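Switched dog nail grinders in September. I had used the Lindholm corded one for years and now I'm on the Roko cordless. Notes for anyone choosing between the two.

The dogs: Treta is a medium mixed breed with thick black nails. Clenness is a small terrier with thin white ones. Treta puts up with grinding. Clenness would prefer to be elsewhere.

Speed first. The Roko has 2 settings. Low is fine for Clenness. High is what you need for black nails, and it still slows down if you lean on it. The Lindholm never slowed down on anything.

Noise. The Roko is quieter on low. On high I can't tell much difference, except that the Roko has a higher whine. Treta's ears go back for the first nail and then she settles.

Vibration matters more than noise for my two. The Lindholm shook enough that my hand would tingle after both dogs. The Roko shakes less, and Clenness pulls his foot away less often.

Battery. A full charge does both dogs with some left over. It fades before it quits, so if the drum starts to drag, stop and charge it. Pushing harder only heats up the nail.

The sanding bands are where they get you. The Roko takes its own size. A pack of 12 is easy to find online but no store near me carries them. The Lindholm took the common size that every hardware store has.

How I do it: touch the nail, lift, touch again. No more than a second or two each time. On black nails I stop when a small dark dot shows in the middle of the cut end.

Tie back long hair around the paws first. Feathering will wrap around the drum fast. An old nylon stocking pulled over the foot with the nails poked through also works.
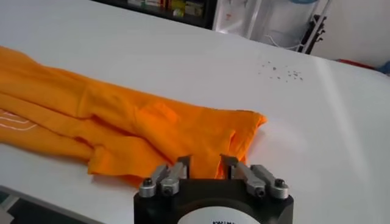 Page last changed: 5 November 2025

Dust. Both make plenty of it. I grind outside when the weather allows and wear a mask when it doesn't. The Roko has a clear guard that catches part of it. Rinse the guard the same day or the dust cakes on.

One complaint about the Roko: the power switch sits right under my thumb and I have turned it off in the middle of a nail 3 times now. The Lindholm had its switch on the end of the body.

I'm keeping the Lindholm in the drawer for Treta's dewclaws, which are thick and curve in. The Roko does the rest. Next grind is in two weeks and I'll add to this if the bands wear out early.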